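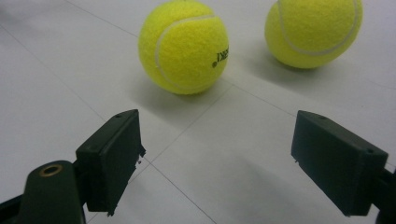

Will staff lose their jobs when the pickup robots begin work at Skerham?

All 37 members of the floor staff will keep their positions, their pay grades and their contracted hours under a written agreement that took effect with this announcement.

UTELGATE TO INTRODUCE ROBOTIC PICKUP AT SKERHAM SPORTS CENTER

Floor staff to teach the machines and move to new duties from August

SKERHAM, Monday, February 15, 2021. Utelgate, the operator of the Skerham Sports Center, today announced that it will bring robotic pickup into daily use at the center beginning in August. The machines, supplied by Tronska, will collect balls and other small training items from the floors of the practice rooms, the equipment bays and the corridors that connect them.

The work is now done by hand. At the close of each session, floor staff clear the rooms before the next group enters. The task involves repeated bending and reaching, often under benches and behind nets, and it is the duty most often named by employees in the center's yearly workplace survey as a source of back and knee strain.

"Picking up is a necessary part of running this building, and it has been hard on the people who do it," a Utelgate spokesperson said. "The staff asked us to look at this job first. We have followed their advice on where the machines should go and on where they should stay out."

How the work is being prepared

The robots will learn from demonstrations made by the center's own employees. Staff members use a hand-held gripper fitted with a camera. The operator holds the tool, opens and closes its two fingers, and carries out the pickup in the usual way. The recordings are then used by Tronska to train the control software for its machines.

Seven employees volunteered for the demonstration group, which meets in two shifts each week. Each shift is limited to 30 minutes of gripper work at a time, followed by a break or a change of duty. Time spent on demonstrations is paid at the regular rate plus a training supplement.

Much of the early effort has been spent on simple cases, such as balls resting on open tile, before moving to corners, cluttered shelves and full bins. The demonstration group sets the order of the tasks and may reject any task it considers unsuitable for a machine. It has so far rejected two: retrieving items from the bleachers while visitors are seated, and handling broken glass.
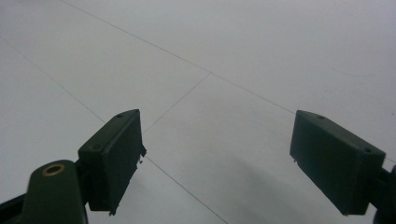 The hand-held gripper with its fingers apart over a tiled floor.

"An experienced employee knows how to approach a ball that sits against a wall, and when to leave it until the room is clear," the spokesperson said. "That knowledge belongs to the staff, and the agreement recognizes it as skilled work."

What changes for employees

Under the agreement, floor staff will spend less of each shift on pickup and more on work that has often been put off for lack of time. This includes net and surface checks, equipment repair, help for visitors with limited mobility, and setup for school groups. Each employee will be offered 32 hours of paid training before the August start. The training covers safe work near the robots, basic maintenance and visitor assistance.

Employees who do not wish to work with the machines may decline without effect on their standing. Those who choose to supervise them will receive a higher hourly rate, which will be set in a separate schedule and posted in the staff room ahead of the start date.

The agreement also contains the following terms:

No position on the floor staff will be removed as a result of the introduction of the robots.

Shift lengths and start times will remain as they are now. Any later change must be discussed with staff representatives before it is adopted.

Recordings made with the hand-held gripper may be used only to train and test the pickup machines. They may not be used to measure the speed or output of any employee, or in any disciplinary matter.

Any employee may stop a robot at any time, for any reason, and will not be asked to justify the decision afterward.

Staff representatives reviewed the draft terms over the winter and requested several changes, among them the limit on gripper shifts and the restriction on the use of recordings. Utelgate accepted both. A request that the night shift be left out of the first stage was also accepted, and the machines will operate only during daytime and evening hours until a further review has been completed.

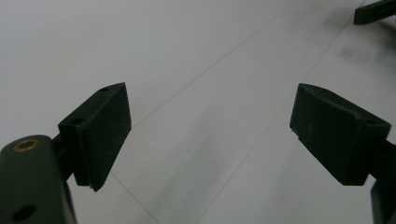
Finger pads of the hand-held gripper, seen from above the tile.

Preparation of the building

The first machines will be installed in the Abbasi Wing, where the floors are level and the doorways are wide enough for the equipment to pass. Charging points will be placed in two storage rooms on the ground floor. Floor markings will show staff and visitors where the machines travel, and a manual stop button will be fitted beside each practice room door.

The center will remain open during installation. Individual rooms in the Abbasi Wing will close for short periods in the weeks before the start date, and bookings affected by a closure will be moved to the main building at no charge. Members with standing reservations will be contacted directly by the booking office.

Robots will enter a practice room only after a session has ended and a member of staff has confirmed that the room is empty of visitors. They will not operate in changing rooms, in the children's area or in the cafe. Lost property found during pickup will be set aside by staff in the same manner as today.

Tronska will keep a technician on site during the first weeks of service. After that period, routine cleaning and small adjustments, including the replacement of worn finger pads, will be handled by center employees who have completed the maintenance part of the training. Larger repairs will remain the responsibility of the supplier.

Review

Utelgate and the staff representatives will review the program together after the first season. The review will consider reported injuries and strain, the time needed to prepare rooms between sessions, and the views of employees and members. Its findings will be made available to all staff. Utelgate operates other centers in the region and has made no decision on whether robotic pickup will be introduced at any of them.

Members and visitors who would like to comment on the plans may do so at the Skerham front desk or by letter to the center office. Comments received before the end of spring will be passed to the demonstration group and to Tronska.

About Utelgate

Utelgate operates public and member sports centers, including the Skerham Sports Center and its Abbasi Wing. The company provides courts, practice rooms and coaching space for clubs, schools and individual members.

About Tronska

Tronska designs and services robotic handling equipment for indoor workplaces. Its products include mobile pickup machines and the hand-held tools used to train them.

Media inquiries should be directed to the Utelgate press office at the Skerham Sports Center.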